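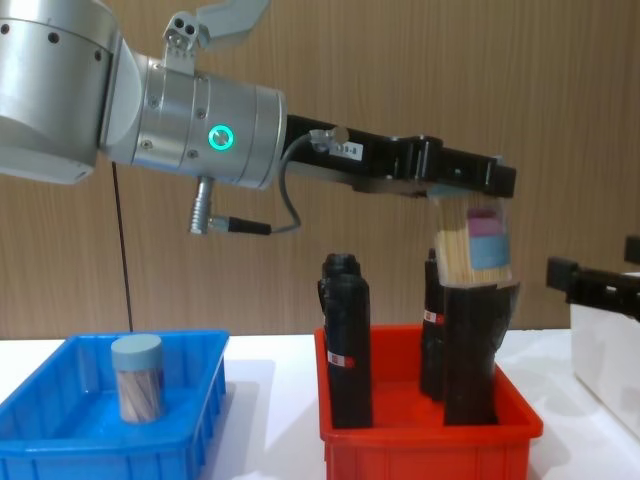

Planning and Paying for a Robot Workcell
Course handout, week 5. Inger Eyvindsson
2/26/18
Reading time: 6 min

Last week we talked about what a robot arm can do. This week is my favorite part of the whole course, and I know that sounds odd for a lecture on budgets, but bear with me! A budget is where you find out whether you understand your own process. If you can't say what the arm picks up, how wide it is and where it goes, you can't fill in the second line of the sheet.

Start with the task, in one sentence

Before you open a single catalog, write the job down so that a person from another department could do it by hand. "Move a container from the blue tray to a holder in the red tray" is a perfectly good task sentence. "Automate packing" is a wish.

Then add what the sentence leaves out:

- What does the part look like on its worst day? Clear plastic walls are hard for many depth cameras. A paper label that sticks up at one corner can catch on a jaw.
- How wide is it where you want to grip it? Measure at the top, the middle and the base.
- How much play is there between the part and the place it goes into? A holder with a flared opening forgives a lot. A tight pocket forgives nothing, and you will pay for that in arm accuracy, in vision, or in force sensing.
- What changes from one week to the next?

Trays and holders deserve far more thought than they get. They are the cheapest parts on the table and they decide how hard the job is. I would happily spend an extra afternoon on a holder design if it means I can buy a simpler camera (or none).

The arm is one line

Students almost always start with the arm, find a price, and feel finished. The arm is one line! For our worked case, the Wornwood bench, the plan has these lines:

1. Arms, with controllers and teach pendants
2. Grippers, and adapter plates to mount them
3. Spare fingers, at least one full set per gripper
4. Cables, connectors and strain relief
5. Camera brackets, cameras, lighting
6. Table, trays, holders
7. Risk assessment and whatever it tells you to buy
8. Setup time, in hours, with a rate next to it
9. Training time for everyone who will run it
10. Yearly upkeep

Go through item 4 with real care. A gripper has to get its power and its signals from somewhere. If there is a connector at the wrist, a short cable does the job and the loop can stay small. If there isn't, the cable has to run down the full length of the arm, and it needs slack at every joint that turns. Ask the supplier which one you are getting, ask who supplies the plug, and get the answer in writing. I have watched a whole bench sit idle for want of a plug.

Items 8 and 9 are where first budgets go wrong. For the Wornwood bench we planned 76 hours of setup and logged 77, and I would love to tell you that was skill. It was our third bench. On the first one we had no setup line at all.

One arm or two?

A second arm doubles line 1 and line 2, and adds to nearly everything else. It is worth it when:

- one arm has to hold something steady while the other works
- the pick and the place are too far apart for one reach
- you can truly overlap the moves, so that one arm is picking while the other is placing

It is usually a poor buy when both arms take turns over the same tray. They have to wait for each other, and you have paid for a very handsome queue. Sketch the reach of each arm on squared paper and shade the overlap. If the overlap covers almost all of your work area, try the single-arm version of the plan first and see what it costs you in cycle time.

Comparing quotes

In class we will work with three quotes for the same bench, from Doto, Ansah and Asness. Copies are on the side table. They are laid out very differently, and that's the point of the exercise.

Doto gives one price for the lot. Very easy to read, very hard to change. If you want a different gripper, you have to ask for a new quote.

Ansah lists every part, down to the screws. You will find the gripper and the adapter plate on separate pages. Check that both are in the total.

Asness has the lowest figure on the front page, with setup and training listed as options on the back. Add them in before you compare anything.

Put all three into the ten lines above. Leave a blank where a quote says nothing and do not guess. A blank is a question to send to the supplier, and those questions are the best thing you will bring out of this session.

How many cycles?

To talk about payback you need a count. Suppose the bench does 256 moves in a shift. Your sheet should show what one move costs over one year and over three, and how that changes if the bench stands still one day a week. Do it with a pencil first. The spreadsheet is lovely, but it will cheerfully give you a cost per move for a machine that never stops for a jammed part, a worn finger or lunch.

Use more than 2,000 trial moves before you trust a failure rate enough to put it in the plan. With a few dozen you mostly learn that it can work.

Buying in stages

My own habit, and you are welcome to argue with it:

Stage one: trays, holders and parts on a plain table, with a person doing the moves. Costs next to nothing. Half of the holder problems show up here.

Stage two: one arm, one gripper, fixed positions, no camera. Find out how far you get. Often it's surprisingly far.

Stage three: add the camera, or the second arm, or both, and only for the failures you wrote down in stage two.

Each stage gets its own small budget and its own stopping point. Managers like this because they can say yes to something small, and I like it because the money for stage three gets spent on problems we have really seen.

For next time

Bring your task sentence, your ten lines filled in for one of the three quotes, and your list of blanks. Work in pairs if you want to. If your own workplace has a process you'd like to use in place of the Wornwood bench, please do, those are always the best discussions! Final plans are due in April, and the format is the same ten lines plus one page on what you left out and what it would take to add it later.

3 comments
12 shares

Contact the instructor | Copyright Inger Eyvindsson | Back to top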